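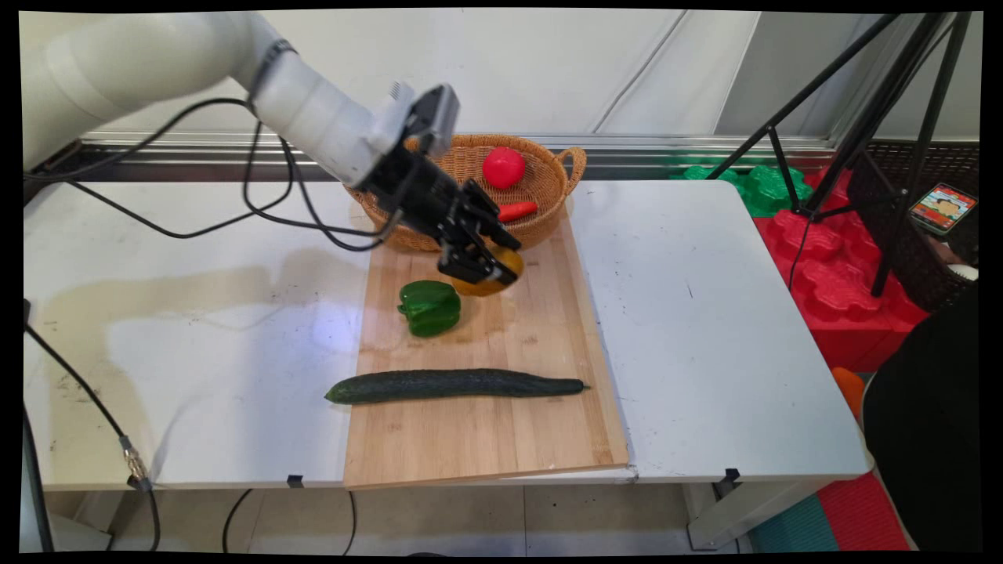 Thread last edited: Dec 1, 2021

Are green peppers just unripe yellow ones??

prastico_kitchen
OK so I always figured green, yellow and red were three different plants. My sister-in-law swears green is just picked early and I've been paying extra for nothing. Which is it? I need to know before I order seeds!

flosau21
She's mostly right. Green ones are usually picked before they turn. You pay more for yellow because it sits on the plant longer, taking up space and getting eaten by bugs.

shukla710
Mostly, yeah, but a green pepper won't always go yellow. Depends on the variety. Mine go straight to red, and I've got one kind that stays green even when it's ripe (tastes sweeter too).

prastico_kitchen
Great, so we're both wrong lol

cleltby
I'll take green over yellow any day. Yellow has no bite. Put it in chili and it's gone.

flosau21
Hard disagree! Green is bitter and it repeats on me all night. Yellow raw with hummus is the best snack there is.

cleltby
Raw, fine. I'm talking about cooking. Stuffed peppers have to be green, my grandma would haunt me.

shukla710
I did stuffed yellow last December and they went soft on me, so half a point to cleltby. Could've been my oven though. It runs hot.

prastico_kitchen
How long do you leave them on the plant if you want color? We get frost pretty early.

shukla710
Start them indoors, and give them a few more weeks after they hit full size. Pull everything before the first frost, even the green ones. If they've started to turn they'll usually keep going on the counter.

flosau21
Paper bag with a banana. Works for me

cleltby
Or just eat them green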